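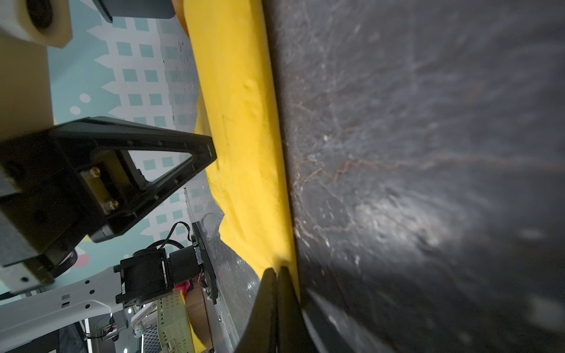

3.2 What people do with a scratched pan

I went into the Bevemano kitchens thinking I'd be writing about soap. Instead I spent most of my Tuesday visits talking about scratches (and I mean long talks, the kind where the coffee goes cold!). Nearly 200 households sent back our washing-up diary, which gave us 2,281 separate entries, and the word "scratched" kept turning up in places I hadn't asked for it.

People seem to sort their metal pans and bowls into ones they still care about and ones they've given up on. A pan from the first group gets the soft side of the sponge and a quick wipe. Once the inside is scuffed all over, though, out comes whatever is closest to the sink. I do this myself, so no judgment here. Hosoda's older survey put the change down to the age of the pan, but our diaries don't back that up very well. Some folks were still babying a pan after 60 months, and others quit in the first week.

Rust-colored marks were a separate worry. Three households told me they scrub those lines first and leave the rest for later, and one of them keeps a special sponge for it. I've coded these as "spot cleaning" in Figure 3, even though the Ploser scheme would lump them in with ordinary scrubbing. I went back and forth on that one, and the Baltari diaries are coded the same way so the two towns can be compared.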